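Chapter 3
Pattern and Repeat

I learned about repeats the hard way, on my knees in my aunt's hallway in Flusstead, with a bucket of paste and a roll of paper that refused to meet itself at the corner. I was short by a strip. I had measured the walls (twice!) and never once measured the pattern. So we're going to start there, before we get to color or scale or any of the fun arguments.
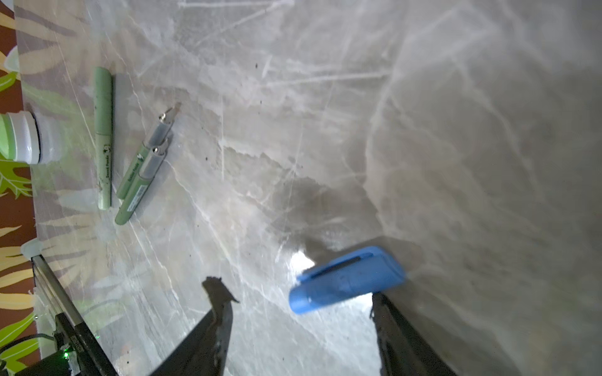 A repeat is the distance a design travels before it begins again. On a small check it may be less than an inch, and you can more or less forget it. Big leafy designs are another matter, and they're the ones my students always fall for. Mustard, cream and bright green leaves on a reddish-brown ground, say, next to gray marble veining: the leaves were drawn once by somebody and then printed over and over, while real marble never comes round again. Printed marble does, and once you've spotted the same vein twice you can't stop seeing it.

Fumiko Okabe, who taught me to draft, made us find the repeat with tracing paper and a soft pencil. Pick one motif, trace it, slide the paper straight up until it lands on its twin. I still do it that way, and you'll do it in Exercise 9.

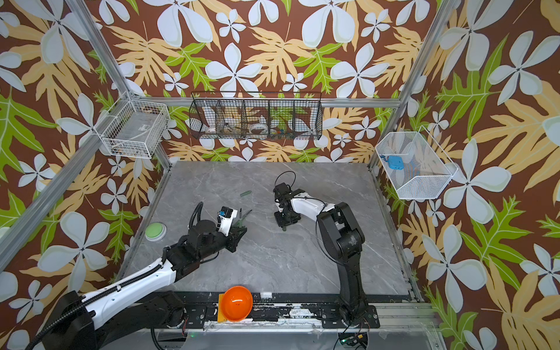 Figure 3. Large flowers and leaves on a brown ground, carried over three walls.

Corners are where I lose sleep. Walls are hardly ever plumb, so the strip that turns the corner gets cut in two and hung as two pieces, with a small overlap. Catherine Cruickshank and I disagree about which wall to start from, and you'll get both sides of that on page 281. For now, grab a ruler and a scrap of any printed cloth you have at home.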